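Home | Guides | Automation | Staff Procedures | Contact

Handing Over the Sort and Load Step to a Humanoid: A Shift Guide for Laundry Attendants

Saturday, December 14, 2019
By Dzifa Aidoo

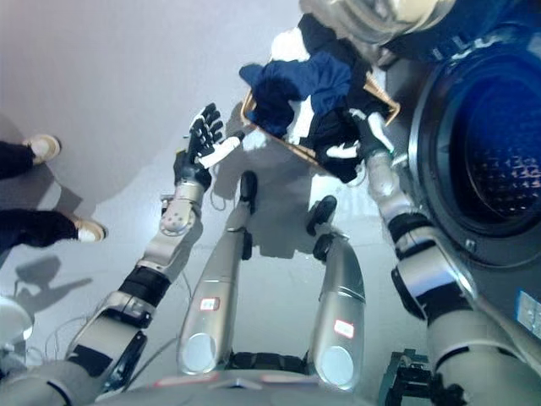
Two-handed pick from a mixed basket beside a front loader. The attendant stays at the robot's side.

This guide covers the sort and load step at the Zedov laundry room, where a two-armed walking robot has shared the work with attendants since August. It assumes you have finished the Fevport safety module and can operate the washers by hand.

What the attendant still does

The robot picks items out of the basket and passes them to the drum. It does not check pockets, read care labels or judge stains. Those tasks stay with you and are done before the basket goes on the floor. Dosing and program selection are also manual.

Before the run

1. Empty all pockets. Close zippers and hooks.
2. Separate anything marked for hand wash. The robot will load whatever is in the basket.
3. Clear the floor between the basket and the washer. Cords, hangers and loose socks are trip hazards for the robot and for you.
4. Set the basket in front of the robot, within reach of both hands. Tilt the opening toward its head so the camera can see into the pile.
5. Confirm that the washer is stopped and the drum is empty.
6. Stand to one side, outside the arc of the elbows. Keep the stop control in your hand.

During the run

Start the pick cycle from the Ostidach panel. Each hand takes its own item, and small pieces are held between the thumb and fingers. Expect tangles where sleeves are knotted through other garments. After 3 failed picks on the same item the cycle pauses and the panel shows code 137.

To clear a 137:

1. Press Hold and wait for both arms to stop.
2. Approach from the side. Do not reach between the hands.
3. Separate the tangled items and lay them back loosely.
4. Step out, then press Resume.

Do not pull on a garment while a hand is closed on it. If the grip does not release on Hold, press Stop and call the shift lead.

After the run

Check the floor, the basket and the door seal for stray items. Close the door, add detergent and start the program yourself. Log the load under your own initials; the log does not accept the robot as operator.

Changes to the job

Attendants bend and lift less during loading. They spend more time on preparation and on standing watch, and several have reported that watching is more tiring than loading. The Zedov rota now limits watch duty to six loads in a row, followed by folding or front desk work. One attendant watches one robot. Requests to cover two at once should be refused and reported.

Hand loading remains part of the job. Every attendant loads at least one shift per week without the robot, so that a stoppage does not hold up the room.

Related guides
Clearing a Stalled Cart at the Zacharias Site
Reading the Ostidach Panel: Codes up to 900
Fevport Safety Module: Refresher Dates
Folding Table Setup for Mixed Shifts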